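Notas del ponente. Charla: reglas de trabajo para celdas de dos brazos
Sesión de tarde, sala pequeña. Duración prevista: 60 minutos con preguntas.

Diapositiva 1. Presentación
Saludar y agradecer a Pascal Besson la invitación. Decir desde el principio que no voy a leer la norma. Quien quiera el texto, que se lo descargue. Yo cuento cómo la aplicamos en Witalis y qué cambiamos en septiembre.

Diapositiva 2. De dónde salen las reglas
La primera versión la escribió Arnout Maes y ocupaba 2 páginas. Se quedaron cortas en cuanto hubo dos brazos sobre la misma mesa. Los manuales suelen hablar de un robot y una persona. De dos robots que comparten espacio hablan poco.

Diapositiva 3. La celda
Dejar la foto puesta mientras explico. Insistir en tres puntos: todo lo que no es de la tarea va a las cestas de pared, los conductos de cable se revisan antes de dar tensión y nadie mete la mano con los brazos activos.

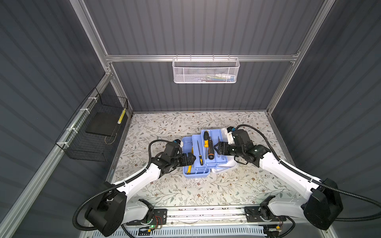 Celda con los dos brazos y la caja de herramientas abierta en el centro.

Si preguntan por las herramientas con punta: se permiten, pero constan en la hoja de tarea. Destornilladores y limas entran en esa categoría.

Diapositiva 4. Velocidad y parada
Límite interno de 200 mm/s con los dos brazos en la zona común. Es una cifra nuestra, no de la norma. La parada de emergencia corta los dos brazos a la vez. Contar el caso de Dundia, donde cada brazo tenía su seta y el operario pulsó la que no era. No hubo daños.

Diapositiva 5. Zona común

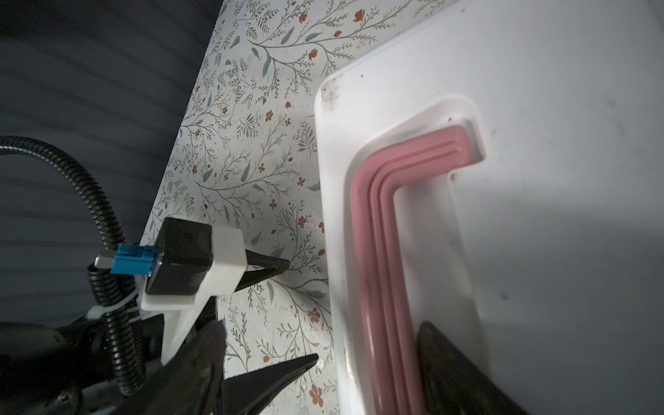

La regla que más discusión trae es la de prioridad: un brazo trabaja y el otro espera en una posición declarada. Esperar significa quedarse fuera del contorno de la bandeja, con la pinza por encima de la mesa. El brazo de la izquierda está así, con la punta del dedo sobre el estampado y sin llegar al borde blanco. Los dedos del otro quedan a ambos lados del extremo de la pieza rosa. Pedir al público que se fije también en la brida del conducto, que es punto de la lista de revisión.

Diapositiva 6. Registro
Llevamos 262 sesiones registradas en Visuro. Cada ficha recoge la tarea, los objetos, quién supervisa y las paradas. Una sesión sin ficha no se da por válida. Coste usa el mismo formato con un campo más, el de limpieza de la mesa, y lo vamos a copiar.

Diapositiva 7. Pendiente
Falta cerrar el procedimiento de cambio de pinza y la revisión de las cámaras de muñeca. Dejar mi correo en pantalla y pasar a preguntas.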